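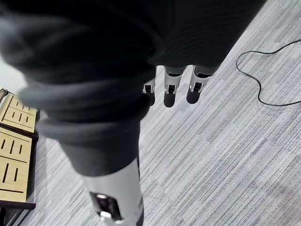
**Ticket:** Shelf labels move down during printing, last line is missing
**Site:** Plorkham shop, back office
**Software:** Eltia shelf pricing
**Printer:** Jandico desktop label printer, connected by USB
**Priority:** normal
**Opened:** March 2021

### Problem as first reported

When I print one shelf label, it is good. When I print a longer list, the text moves down a little on every label. After several labels the price is standing on the gap between two labels, and the line with the price per kilo is lost. If I turn the printer off and on, the first label is good again and then the same thing starts from the beginning.

There is no error message in Eltia and the light on the printer stays green. It happens with all departments, clothing and produce, so I do not think it comes from one product record.

We started a new roll last week. The old rolls were from the same supplier, Fakhoury, and the packaging looks the same to me.

### What I tried before opening the ticket

- Cleaned the print head and the roller with the alcohol pen. No change.
- Changed the USB cable and used another port. No change.
- Printed from a different computer with the same Eltia user. Same fault.
- Made the print darkness lower, then put it back. This has no influence on the position.
- Printed the list in reverse order. The text still moves down, only with other products.

### Reply from support (copied from e-mail)

> Please run the media calibration. Hold the feed button until the light blinks 2 times, then release. The printer should feed a few labels and stop at the tear edge. After this, print the produce list again and tell us the label size which is shown in the Eltia template.

### Update

I made the calibration as described. The printer fed the labels and stopped at the correct place. Then I printed the produce list, and the text moved down again, exactly as before.

The Eltia template "Shelf standard" shows a label length of 78 mm. I did not change this value and I do not know who entered it, because the template is older than my work here.

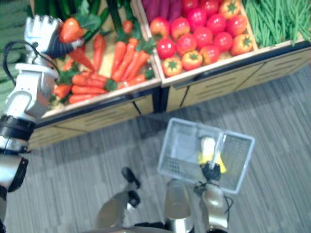
*Produce stand, carrots in the left crate.*

### Second update

I measured the labels with a steel ruler. On the new roll one label is 75 mm long. I still had a piece from an old roll in the drawer, and that one is 78 mm. On the carton it is the same article name, but the article number has a different last letter. I am sorry that I did not check this earlier.

I also looked in the driver settings. The media type was on "continuous", so the printer was not looking for the gap at all and only trusted the length from the template. I think this is why the calibration did not help.

Changes made:

1. Driver: media type from "continuous" to "label with gap".
2. Eltia: copied the template "Shelf standard", named the copy "Shelf short" and set the length to 75 mm.
3. Moved the price-per-kilo line up a little in the copy, so it does not touch the border.
4. Ran the calibration again.

After this I printed the full produce list and then the clothing list. All labels are straight and the last line is complete.

### Open questions

- Can "Shelf short" be set as the default for all users on our site? At the moment every user must choose it by hand.
- Fakhoury confirmed by telephone that the long labels can still be ordered, but only in cartons with rolls of 500. Do you recommend one of the two lengths for this printer?
- The driver setting goes back to "continuous" when I log in with the second Windows account. Is it saved per user?

Please leave the ticket open until the last point is answered.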